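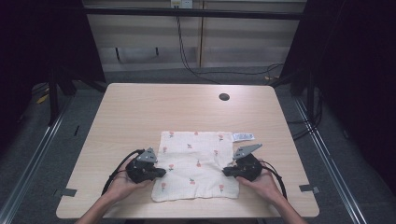 Hakim Latuheru, Household Textiles Editor

The small cloth is the least considered piece of fabric in most homes. It is bought in packs, used many times a day and thrown away without ceremony. Yet in the textile rooms at Grastholm, where household linens are studied and cataloged, it receives the same attention as a tablecloth or a bedspread. The Grastholm register now holds 1,672 entries, and a large share of them would fit in a coat pocket.

Printed cloths make up one of the most popular sections. The preferred patterns have changed little over the decades: checks, fruit, and above all small flowers set well apart on a white ground. A piece with little red blooms on green stems, such as the one on the table at the opening of this article, belongs to a style that households continue to choose for kitchens, nurseries and guest bathrooms alike. The motifs are small enough to survive folding. A cloth of this kind can be folded in quarters and still show a whole flower on the top face.

Edges receive particular study. A hem adds weight and cost, and on a very small cloth it may take up a noticeable part of the surface. Some pieces are therefore left with a raw edge, and others lose their finish over time. The lower edge of the flowered cloth is frayed and uneven. The Grastholm guidance on such edges is conservative. Loose threads are to be trimmed with scissors and never pulled, and the cloth is to be laid flat before any decision is made about hemming it. Where a new hem is wanted, the guidance calls for a double turn, pressed before it is stitched.

The care tag is the other matter on which the department is regularly consulted. Many owners remove it at once. The department advises that it be kept, or at least that its contents be copied onto a card and stored with the linens. On a small item the tag can seem out of proportion to the cloth, and it often refuses to lie inside the fold. The recommended practice is to begin folding from the corner opposite the tag, so that the tag is enclosed by the last turn.
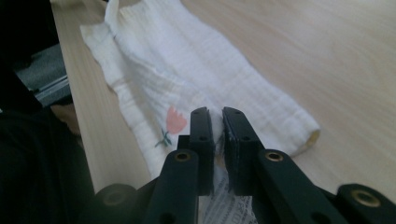
Torutley, May

Muslin presents a different set of questions. The fabric has been a household staple for generations, valued for straining, wiping, wrapping and covering. Its crinkled, gauzy surface is the quality most buyers look for, and it is also the quality most easily lost to an iron. A white muslin gathered into a pinch shows the character of the weave well: the fine ridges run together, the folds bunch softly, and the cloth takes up far less room than its length would suggest.

For this reason the Torutley study room, which works with Grastholm on everyday fabrics, does not ask that muslin be folded to a sharp crease. Its instructions are brief. The cloth is lifted at one end and allowed to hang. It is then lowered onto the table in loose folds, smoothed once with the flat of the hand, and turned in from both ends. Pressing is left out entirely. A muslin stored in this way keeps its puckers and may be stacked with others of its kind, though the room advises against placing heavier linens on top.

The surface on which the work is done also has a bearing on the result. A plain wooden tabletop is the usual choice. It should be clean, free of splinters and large enough to allow the cloth to lie open with a margin on every side. Padded surfaces are reserved for ironing.

Visitors to the joint display at Torutley may consult 136 of the smaller pieces on request, with up to 22 laid out at any one time. The Oei bequest of kitchen cloths has been placed in the first drawers, followed by the Prevow samples, which are arranged by weave. Handling is permitted with clean hands. Rings and bracelets should be removed beforehand, as open weaves such as muslin catch easily.

Readers who wish to apply the same methods at home will need very little: a shallow drawer, a lining of plain paper, and a few minutes after each wash. Flowered cloths may be stored with the print facing up, muslins in a separate row beside them, and tags turned to the inside.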